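Noise and Study Space Use in the Walberg Reading Rooms

Student project report, Environmental Psychology practical

1. Background

The library at Walberg has four reading rooms open to undergraduates. Two are marked as silent rooms and two as quiet rooms, where low conversation is allowed. During the spring, several students in our course said that they avoided the silent rooms even when they wanted to work alone, and that the quiet rooms were often full by 10 a.m. The library had no figures on this. We decided to look at how the rooms were used and whether noise had anything to do with it.

Earlier work in the course reader suggests that people are bothered less by the level of a sound than by whether they can make out words in it. A steady fan at a moderate level is easier to ignore than two people whispering nearby. We expected that students would rate the rooms by how much speech they could hear, and that the sound level meter would tell us less.

2. Questions

Do students choose a room by its noise rules, or by something else?
Does the measured sound level match how noisy students say a room is?
Which sounds do students find most disturbing?

3. Method

We took sound level readings in all four rooms with a handheld Smits meter borrowed from the physics lab. Each reading lasted five minutes and was taken at a desk near the middle of the room. We took 40 readings in total, ten in each room, split between mornings and afternoons. The meter was checked against the lab calibrator at the start and end of the project.

Seat use was recorded on the same rounds. We wrote down how many seats were taken and how many were blocked by bags or coats with no person present.

We also handed out a one-page questionnaire at the library entrance. It asked which room the student used most, why, how noisy it was on a scale from one to five, and which sounds bothered them. 76 students filled it in. We left out anyone who said they had not used a reading room during the term.

4. Results

The two silent rooms had lower average levels than the two quiet rooms, as expected, but the gap was smaller than we thought it would be. The east silent room was close to the quiet rooms in the afternoon. Its ventilation is louder after lunch and the meter picks this up clearly.

Students did not rate the east silent room as noisy. Most of those who used it gave it a one or a two. The quiet room next to the stairs got the worst ratings of the four, although its readings were not the highest. The comments from that room were mostly about conversations on the landing and the door closing.

The sounds named most often were whispering, phones vibrating on desks, and people eating. Typing was named by 12 students. Traffic was hardly mentioned.

When asked why they chose a room, most students named power outlets first and daylight second. Noise came third. The quiet rooms have outlets at every desk. The silent rooms have them only along one wall, and those seats were taken first on every round. 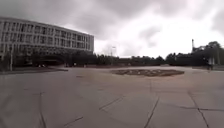 Daylight was harder to deal with than we had planned for. Students wrote that they wanted a window seat but then complained about glare on their screens, and the two answers often came from the same person. We did not measure light levels, so we can only report what people wrote. A later project could use a light meter on the same rounds and see whether seat choice changes with the weather.

Blocked seats were more common in the quiet rooms. At the busiest time, late morning, some students were walking through both rooms and leaving again while there were bags on unused chairs.

5. Discussion

Our second question has a fairly clear answer. The meter readings and the ratings did not match well, and the difference fits with the idea that speech matters more than level. The first question is less settled. Noise rules play a part, but a student with a low battery will sit where the outlet is.

There are some weak points. The questionnaire was handed out at the entrance, so it missed students who had given up on the library and worked at home. The readings were taken from a single desk in each room, and the corner seats may be different. We also carried the meter openly, and people may have kept their voices down when they saw it.

6. Suggestions to the library

Add outlets to the inner rows of the east silent room.
Fit a slower closer to the door by the stairs.
Put up a sign giving a time limit for leaving a seat unattended. The Steltden branch already uses 30 minutes.

The raw readings and a blank copy of the questionnaire are in the appendix. The completed forms are kept in room 413 until the end of June and will then be destroyed.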